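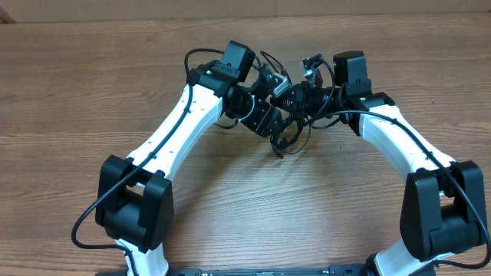 Guide Zorireo du rangement de bureau
Partie 4 : démêler et enrouler les câbles

2 830 partages | 100 commentaires
Imprimer | Envoyer par e-mail

Bon, on attaque la partie que tout le monde repousse, moi le premier. Dans la partie précédente on a vidé les tiroirs et trié les chargeurs ; il reste le gros paquet, celui où tout est noir, tout se ressemble et rien ne veut sortir. J'en ai défait pas mal en préparant ce guide (le sac de rallonges du magasin Basetti m'a pris un jeudi entier, je ne l'ai toujours pas digéré) et je vous donne ma façon de faire, avec les erreurs que j'ai commises dedans.

Ce qu'il vous faut

- Une table dégagée, assez grande pour poser le paquet et laisser de la place tout autour. Le bois clair ou moyen, c'est parfait : un câble noir s'y voit bien.
- Les attaches textiles du kit Zorireo. Celles de chez Pasteo vont aussi, elles sont un peu plus longues et il faudra faire un tour de plus.
- Un chiffon doux, à peine humide.
- Des étiquettes et un feutre fin.
- Une boîte ou un tiroir vide pour la fin.

ATTENTION : avant de commencer, tout doit être débranché, des deux côtés. Je sais, ça paraît idiot de l'écrire. J'ai quand même réussi à tirer sur un fil qui était encore relié à une lampe posée sur l'étagère du dessus, et la lampe est descendue me voir.

4.1 Démêler

1. Posez le paquet au milieu de la table et ne tirez sur rien. Regardez-le d'abord sous plusieurs côtés, en le tournant à plat.

2. Repérez les bouts libres. Écartez-les vers l'extérieur, chacun dans sa direction, comme des rayons. Si vous n'en trouvez qu'un seul, c'est très bien, on part de celui-là.

3. Prenez le paquet à deux mains et aérez-le. J'entends par là : écartez doucement les boucles, secouez un petit peu, reposez. Recommencez. Il faut que le centre gonfle avant d'essayer de sortir quoi que ce soit. C'est l'étape que je sautais toujours, et je finissais avec un nœud gros comme une noix.

4. Tenez une boucle d'une main, et de l'autre faites passer le bout libre dessous ou dessus, selon le chemin qu'il a pris. On pousse le câble dans la boucle, on ne le tire pas à travers. La différence se sent tout de suite dans les doigts, vous verrez !

5. Dès qu'une longueur est dégagée, étalez-la sur le côté de la table. Ne la laissez pas retomber sur le reste (elle y retourne avec une vitesse incroyable).

6. Si vous êtes bloqué, retournez le paquet entier comme une crêpe et reprenez à l'étape 2.

Note : les fiches épaisses s'accrochent dans les boucles. Quand il y en a une au bout, agrandissez franchement la boucle avant d'y passer la fiche, même si ça vous donne l'impression de reculer.

ATTENTION : pas de tournevis, pas de fourchette, pas de pointe de ciseaux pour ouvrir un nœud serré. Une gaine piquée, c'est un câble à jeter. Avec les ongles et de la patience, ça vient. Pour un nœud vraiment dur, roulez-le entre les paumes une bonne minute, puis poussez les brins l'un vers l'autre.

4.2 Vérifier et nettoyer

7. Faites glisser le câble entre le pouce et l'index sur toute sa longueur, lentement. Vous cherchez une entaille, une bosse, un endroit plus mou que les autres, une gaine qui s'écarte de la fiche.

8. Le moindre cuivre visible, et le câble part au recyclage. Je ne répare pas au ruban adhésif et je vous conseille de faire pareil.

9. Passez le chiffon. Les vieilles gaines deviennent collantes ; si ça poisse encore après deux passages, mettez le câble à part, il collera aux autres dans la boîte.

10. Laissez sécher à plat avant de continuer. Les fiches surtout.

4.3 Enrouler sans refaire un nœud

Tout se joue là. La méthode qui consiste à tourner autour du coude, je l'ai pratiquée pendant des années avec beaucoup de conviction, et elle vrille le fil à chaque tour. Préférez la méthode alternée :

11. Tenez une extrémité dans la main gauche (ou la droite si vous êtes gaucher), fiche vers vous.

12. Faites une première boucle normale, de la taille d'une assiette à dessert, et posez-la dans la main.

13. Pour la deuxième, tournez le poignet dans l'autre sens, de façon que le câble passe sous la boucle. Ça paraît tordu les premières fois.

14. Alternez ainsi jusqu'au bout. Un câble qui résiste a souvent gardé un pli : suivez sa courbe naturelle et ne le forcez pas.

15. Gardez de quoi dépasser, environ une largeur de main, et posez l'attache en face de la fiche. Serrez juste assez pour que les boucles tiennent ensemble.

Note : les câbles épais et raides demandent des boucles plus larges et deux attaches, une de chaque côté. Les très fins, type écouteurs, s'enroulent autour de deux doigts.

4.4 Étiqueter et ranger

16. Une étiquette par câble, près de la fiche, pliée en drapeau. Notez à quoi il sert, avec vos mots à vous. « Imprimante du haut » me parle bien plus qu'une référence.

17. Rangez les rouleaux debout dans la boîte, côte à côte, comme des disques. Empilés à plat, il faut tout sortir pour attraper celui du fond.

18. Les orphelins (ceux dont vous ne savez plus rien) vont dans un sachet séparé. Je les garde jusqu'en décembre, puis ils s'en vont.

ATTENTION : une rallonge enroulée se range, elle ne s'utilise pas. Déroulez-la entièrement avant de brancher un appareil dessus, elle chauffe sinon. Sur la mienne, l'étiquette indique 2 000 W déroulée et nettement moins enroulée, allez lire la vôtre.

Si une attache se détend, retournez-la et brossez le côté crochets avec une vieille brosse à dents. La partie 5 parle du passage des fils sous le plateau.

Imprimer cette partie | Envoyer à un ami

À lire aussi
- Partie 3 : vider les tiroirs et trier les chargeurs
- Partie 5 : faire passer les fils sous le plateau
- Attaches Pasteo ou Zorireo, j'ai essayé les deux
- L'atelier Đoàn et son mur de crochets
- Que faire des vieilles multiprises ?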